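Brinadier Facilities Desk
Ticket 2282: Striped carpet, room 528, dark bands and raised edge
Status: Closed
Category: Flooring / soft finishes
Opened by: Marisol Szabo
Assigned to: Desmond Dunleavy
Site: Rampersad building
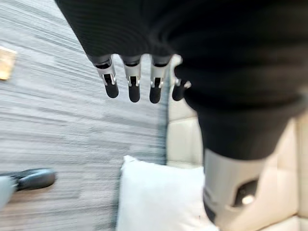
Description of problem
The gray striped carpet in room 528 has two faults. First, there are dark bands that run with the stripe and do not come out with vacuuming. They are worst between the door and the window wall. Second, the carpet has lifted along the threshold and a chair caster catches on it. The carpet is Grornska broadloom, loop pile, glued down, supplied and fitted by Witusby. It was cleaned in March by the regular contractor. I did not notice the bands before that cleaning, but the furniture layout was different then and part of the floor was covered.

Requested: find the cause, clean or replace as needed, fix the threshold.

Priority set by requester: Normal
Room may be entered any time after 4 p.m.

Comment, Desmond Dunleavy
Received. Questions before I come up:
1. Do the bands change when you look at them from the opposite side of the room?
2. Does the lifted edge go down when you press it, and does it stay down?
3. Has anything been spilled near the door?
Please do not apply any spot cleaner until I have tested the pile.

Comment, Marisol Szabo
1. Some do. Standing at the window, the ones in the middle of the room look lighter than the carpet next to them. The ones by the door look dark from both sides.
2. It goes down and comes back up within a minute.
3. Not that I know of. The floor mat in the corridor was taken away for a while during the painting and was put back later.

Comment, Desmond Dunleavy
Site check done, 4:30 p.m. Overhead lights on, blinds closed, then blinds open.

Middle of room: the bands reverse when viewed from the other side. Brushed a test patch against the pile with a stiff nylon brush and the band moved. White cloth dampened with plain water picked up nothing. I am treating this as pile shading. The loops have been pushed in different directions and reflect light differently. With this pattern it is easy to take shading for dirt, as the stripe already mixes light gray, charcoal and white.

Door area: the bands do not reverse. White cloth came up gray and slightly tacky. After drying, the cloth was stiff. That points to detergent left in the pile after cleaning, which then holds soil from foot traffic. The missing corridor mat would have made this worse.

Threshold: metal strip is sound and the screws are tight. The carpet has pulled out from under the strip and the adhesive under it has let go over a length of 528 mm. Backing is intact. Cut edge is clean with no fraying. No damp in the subfloor at that point by meter.

So there are separate causes and I will handle them separately. Replacement is not needed for either.

Comment, Marisol Szabo
Can the shading be removed for good? We had the same carpet in the old office and it never did this.

Comment, Desmond Dunleavy
It can be evened out. It will come back to some degree wherever people walk the same line or roll chairs. The Witusby care sheet lists shading as a normal property of this pile and excludes it from the warranty. The old office may have had the same color in tile. With tile the direction changes from piece to piece and you would not see it.

Work plan:
a) Rinse extraction at the door area, plain water, no detergent. Repeat until the recovery water is clear.
b) Dry with air mover, door open.
c) Brush whole floor in one direction, window to door, when dry.
d) Re-glue threshold last, after the area has dried fully.

Work log
Pass 1, door area. 2000 mL of warm water. Recovery tank gray with a heavy head of foam. No detergent was put in the machine, so the foam is all from the carpet.
Pass 2. Same volume. Foam reduced by half. Water still gray.
Pass 3. Thin foam at the edge of the tank only.
Pass 4. Clear water, no foam. Stopped.
Air mover left running overnight.

Next morning: pile dry to touch. Damp white cloth test repeated at the door, result clean. Cloth no longer stiff after drying. One dark band remains close to the hinge side of the door. It reverses when viewed from the corridor, so it is shading and was hidden under the soil.

Brushed full floor. Took longer than expected around the table legs. Banding in the middle of the room is much weaker. It can still be seen with low sun through the blinds and cannot be seen with the overhead lights on.

Threshold: moisture reading normal. Lifted the strip, scraped old adhesive back to sound subfloor, vacuumed. The carpet came up short of the original line when laid flat, so I used the knee kicker lightly to bring it forward and matched the stripe to the corridor edge. Applied fresh adhesive in a strip 50 mm wide, rolled it, refitted the metal strip and weighted the edge. No chairs over the threshold until noon tomorrow.

Comment, Marisol Szabo
Door area looks good. Edge is flat. One of the chairs still pulls a little at the same place when it is pushed in from the corridor.

Comment, Desmond Dunleavy
Checked. The carpet is down and does not move under load. The caster on that chair has a flat spot and thread wound around the axle. Removed the thread and swapped the caster for one from stores. It now rolls over the strip without catching.

Notes for the room record
Cleaning contractor told to follow every detergent pass with a clear rinse in this room and in the rooms with the same Grornska carpet.
Corridor mat must stay in place during any painting or be replaced with a temporary one.
Vacuum with the brush bar at the high setting. The low setting is too aggressive for loop pile.
For new marks, look from both sides of the room first. If the mark reverses, brush it. If it does not, blot with a damp white cloth and log a ticket.
Offcut from the original fitting is in the flooring store, rolled, labeled with the room number. It has not been used.

Comment, Marisol Szabo
Chair is fine now. You can close this. The blinds are a separate matter and I will open another ticket for them.

Closed by Desmond Dunleavy
Resolution: cleaned, re-adhered, caster replaced. No parts ordered. Threshold edge to be checked at the next quarterly walk-through.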